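3.2 What people keep in the bin

The first round of interviews, done in April, asked each household to show us where things go when they have no place. We had expected to hear about closets. What we got, in nearly every home in the Prurkitz apartments, was a tour of a container that the speaker was a little ashamed of and knew by heart. One tenant called it the drawer although it was a crate. Another called it "the office."

The literature on household clutter likes to sort objects by use: kitchen, grooming, play, repair. This is tidy, and we admired it for as long as we could. Our coders, working from the Istix item list, spent two weeks trying to decide whether a toy spatula is a kitchen tool. Obeidat held that it was, on the grounds that her daughter used hers to serve lunch. Ngcobo held that it was a toy, on the grounds that there was no lunch. The disagreement was never settled, and the item list now carries a category named "both," which grew faster than any other.

Residents had no such trouble. Asked to name a single rule for what went into the bin, most gave one of two answers. The first was size: if it fit, it belonged. The second was timing, by which they meant that company was coming up the stairs. A father of three explained that his family cleaned the living room in 7 minutes flat and then spent the weekend looking for the hairbrush. He did not regard these two facts as connected.

Cost played a smaller part than theory would suggest. Zwane's model predicts that people store cheap things carelessly and dear things with care, with the line falling at the price of a decent pair of shoes. In our homes the line wandered. House keys went in with the crayons. A set of plastic bath letters, missing most of its vowels, had its own labeled box.

Bins in the study homes also shared a certain wear, which owners tended to notice only when we did. Scuffs on the inside walls were common, and several people apologized for them in the tone used for a barking dog. Mixed contents were the norm, with grooming items and playthings side by side (Figure 4).
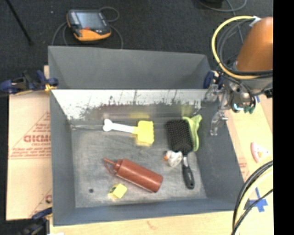 Figure 4. Mixed contents, open bin: a black paddle hairbrush, bristles up, and a toy-like brush or spatula with a yellow head.

3.3 Getting things back out

Retrieval is where the system earns its poor reputation. Under the Caltthorpe protocol we asked residents to find one named object while talking aloud. Most began by tipping the container, which the protocol does not allow, and went on to blame a relative, on which the protocol is silent. We kept both behaviors in the coding scheme and dropped the rule against tipping.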